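Dinis Introduces Two-Arm Table Robots for Small Parts Sorting at Its Prenbridge Site

Operators move from repeated hand work to teaching and checking

PRENBRIDGE, April – Dinis, a contract packer of sample bottles, cups and closures, today announced the start of regular work with two-arm table robots at its site in Prenbridge. The system has the name Collent and was developed together with the engineering company Dimaculangan. It takes over a part of the sorting work which until now was done only by hand.

The task looks simple. Small plastic containers have to be picked from a table and placed into a bin, or taken out of the bin and set on the table again for control. For a person this is easy for ten minutes and tiring for a full shift. In an internal survey before the project, operators named the sorting of small parts as the work they would most like to share with a machine.

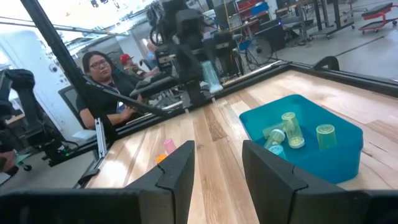

Sorting of small translucent containers with a teal bin at the Dinis site in Prenbridge.

"We did not start with the question of how many people we can save," said Saoirse Mac Mathúna, Head of Operations at Dinis. "We started with the question of which hours of the day are bad for the hands and the shoulders. The answer was very clear, and all our operators gave the same one."

No position is removed with the introduction of Collent. In the preparation phase, 15 operators received training in which they learned to guide the arms, to repeat a movement until it is good enough, and to decide when a result must be rejected. The training takes place during paid working time and ends with a practical test at the table. Operators who pass it move to a higher pay group.

For the preparation, the teams recorded 884 sorting runs with containers of different shape and color. Of these, 366 were rejected by the operators themselves, mostly for a cup that fell over or a bottle that was placed on its side. Dinis considers this a useful result. The rejected runs were discussed each morning between the operators and the engineers, and several changes to the table came out of these talks, among them a lower working height and a new position for the bin.

"An engineer sees the position of the arm. An operator sees that the cup will fall, before it falls," said Sajib Kumarasinghe, project lead at Dimaculangan. "We had to learn to ask for this knowledge early, and to write it down in a form the system can use."

The light cups remain the most difficult parts. They stand close to each other, they are translucent, and a finger which closes a little too strongly will push them away. For this reason the present program works with a small number of cups on the table at one time, and the number will be raised step by step.
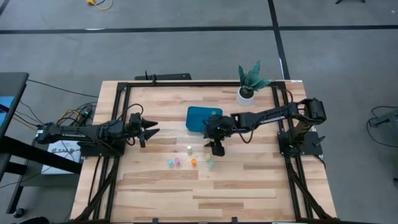 Next Steps

Dinis plans to operate 3 tables in Prenbridge by the end of the year. The night shift will be included only after the day shift has agreed that the process is stable. Heavy cartons and glass are not part of the project and continue to be handled as before.

An open afternoon for employees and their families will be held at the site, with the possibility to guide the arms under supervision. Customers who wish to visit the sorting area can make an appointment through their usual contact person.

About Dinis

Dinis packs and sorts small plastic containers for customers in the laboratory and cosmetics sectors. The company has its main site in Prenbridge.

About Dimaculangan

Dimaculangan plans and builds automation for manual workplaces, from the first study to the training of the people who will use it.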